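**Hand-held gripper demonstration** is a way of gathering examples for a robot learning system in which a person does the task directly, holding a gripper in each hand, and the movements of the grippers are recorded. The recordings are later used to train a control program, usually called a policy, which then runs on a robot fitted with grippers of the same shape. It is one of several forms of learning from demonstration. It differs from teleoperation in that no robot arm is needed while the examples are being made.

## Background

Early work on teaching robots by example relied on moving the arm by hand or steering it with a joystick. Both methods are slow, and both tie up a robot for as long as the recording lasts. Teleoperation with a pair of leader arms made two-handed tasks easier to record but kept the cost of the robot in the process.

Hand-held grippers remove the arm from the recording stage. The operator feels the weight of the object and the resistance of the fingers, and can work at something close to ordinary speed. The drawback is that the position of the gripper is no longer known from the joints of an arm and has to be measured in some other way.

## Equipment

A typical station has a table, two grippers, a tracking system and one or more cameras. The table is often a plain board fixed to a metal frame, so that it can be changed for one of a different colour or finish between sets.

Each gripper has two fingers, opened and closed by the operator's hand. A sensor in the body records how far apart the fingers are. Many designs carry the fingertips on parallel linkages, which keep the tips facing each other over the whole range of travel. Cables run from the gripper along the operator's arm, where a dark sleeve is often worn.

Position is measured with markers fixed on top of each gripper. These may be small raised pieces or flat plates with a pattern of dots, and the two hands may carry different marker shapes so that the software doesn't confuse left with right.
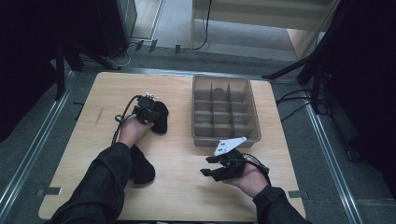
Soft items such as socks are common in two-handed sets. Cloth has no fixed shape, which makes it hard to handle by written rules and a natural subject for learning by example. Usual tasks include picking up one sock from two, laying it flat, folding it, matching a pair and placing small items in a divided tray. Trays with many compartments are used for sorting tasks, where the compartment chosen is part of the instruction given to the operator.

Cameras are placed in two positions. A head camera shows the table, both grippers and the objects. A camera on the gripper itself shows the fingertips and whatever lies between them, and on many robots this is the only view that stays the same between the recording and the later use.

## Recording procedure

One complete attempt at a task is called an episode. The operator starts from a set position, carries out the task and returns to rest. The objects are then moved by hand to a new starting layout. Layouts may be left to the operator or read from a printed list. Lists give better coverage of the table, but operators find them tiring and the pace drops.

The tracking system is calibrated at the start of each session. Calibration has to be repeated if a marker is knocked or the tracking stands are moved.

Failed attempts are handled in different ways. Some teams delete them. Others keep an attempt in which the object is dropped and picked up again, on the grounds that the policy will meet the same situation and needs to have seen a recovery.

## The Sulleo set

The Sulleo set is a collection of two-handed table tasks recorded by the firm Davum with hand-held grippers. Recording began in April and the first version was closed on 29th December. It holds 2592 episodes, of which 1543 involve cloth items and 727 involve sorting into trays. The remainder are short exercises such as passing an object from one gripper to the other.

Episodes were recorded in blocks of 40, with a change of operator after each block. A second version, using the same table tasks with the lighter Zirkeck gripper body, has been planned. The checking software, Ambrose, compares the tracked path with the camera views and marks episodes in which the two disagree.

## Wear of the fingertips

Fingertip pads are usually made of rubber or a similar soft material and are the part of the gripper that wears fastest. Damage tends to begin at the edges, where the pad is pulled away from the block behind it, and can go on until strips of the pad hang loose.

Worn pads affect the examples in two ways. The grip changes, so the operator may close the fingers harder or take hold at a different angle. The appearance changes as well, and a policy trained only on views of new pads may do less well when the pads on the robot are torn. Davum records the condition of the pads at the start of every block for this reason.
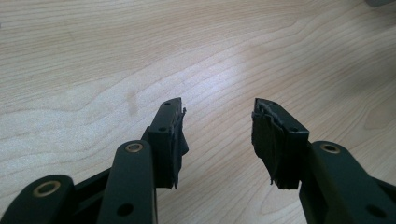
## Limitations

A person's arm can reach positions that a robot arm can't. Paths recorded by hand therefore have to be checked against the reach and speed of the robot, and some episodes are lost at this stage.

Tracking fails when a marker is hidden, most often when one hand passes over the other. Short gaps can be filled in from the motion on either side. Longer ones make the episode unusable.

Polished or varnished table tops can produce bright patches in the gripper view, and these move as the gripper moves. Matt boards reduce the effect, though some sets include both kinds of surface on purpose.

## See also

- Learning from demonstration
- Teleoperation
- Motion capture
- Parallel gripper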